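4. Leveling and sealing the tabletop

Read this section before opening the sealer. The Wolik table kit ships with the top unsealed and the feet screwed all the way in.

4.1 Leveling

1. Move the table to its final position. Leave a gap of 2 inches between the back edge and the wall.
2. Set a level along the long side. Turn the Drastomley feet counterclockwise to raise a corner, clockwise to lower it.
3. Repeat along the short side, then check the long side again.
4. Tighten the lock nut on each foot by hand. Do not use a power driver.

Note: On carpet, check the level again after some 10 days. The feet settle.

A plain white top against a pale wall hides dust and small specks. Look across the surface at a low angle before you seal it, and wipe off whatever you find with a dry cloth.

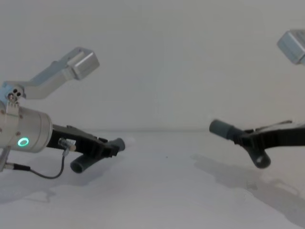
4.2 Sealing

1. Open a window. Shake the bottle of sealer (part 546).
2. Pour a small amount onto the pad supplied and spread it in straight, overlapping passes.
3. Wait 30 minutes, then apply a second coat across the first.
4. Leave the top uncovered overnight.

Caution: Keep sealer away from open flame and out of the lock nuts. Dried sealer in the threads will stop the feet from turning.

If the finish looks streaky, rub it lightly with the gray side of the pad and repeat step 3. Replacement pads are listed in section 9.

Revised 20 November 2023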